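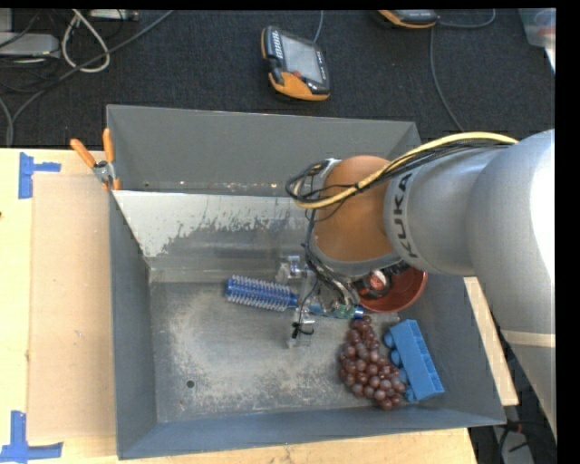 The Ullesdale open-top metal bin

Reading time: 2 minutes

Search products Search Go

I've had a soft spot for a plain grey metal bin ever since I started selling storage, and the Ullesdale is the one I keep going back to. No lid, no drawers, no clever inserts. You put things in and you can see them when you look down, so the round hairbrush and the red-brown bowl stop living under three other things (mine used to vanish for weeks!).

We sell it for the hallway, the bathroom shelf, the craft room, wherever the odds and ends pile up. I like it best on a table. The grey looks lovely against pale wood, and at that height you aren't bending double to fish something out.

Ullesdale, grey, single: £70
Pair: £131, so you save a bit
Delivery: £14, or collect from the shop for nothing
Stock code: 531

A few things people ask me. The inside is bare metal, so yes, it does clang when you drop a bowl in, and small things slide if you carry it at a tilt. I cut a bit of old towel to fit the bottom of mine and that sorted it. The Niven felt liner does the same job more neatly, if you want to spend £19 on it. Round brushes go in flat, by the way – stood on end they just topple over and take everything else with them.

Cleaning is a damp cloth and a dry one after. Please don't use a scouring pad, I did that to my first one and it has the scratches to prove it.

If you want something smaller, have a look at the Lelitz tray, which has low sides and suits make-up and combs. The Drakadov crate is bigger and heavier and really for the garage. I wouldn't put either in place of the Ullesdale for everyday muddle, but I know a few of you have the tray sitting inside the bin and swear by it.

New stock comes in June. If the page says sold out, leave your email and I'll put one by for you.

Search products Search Go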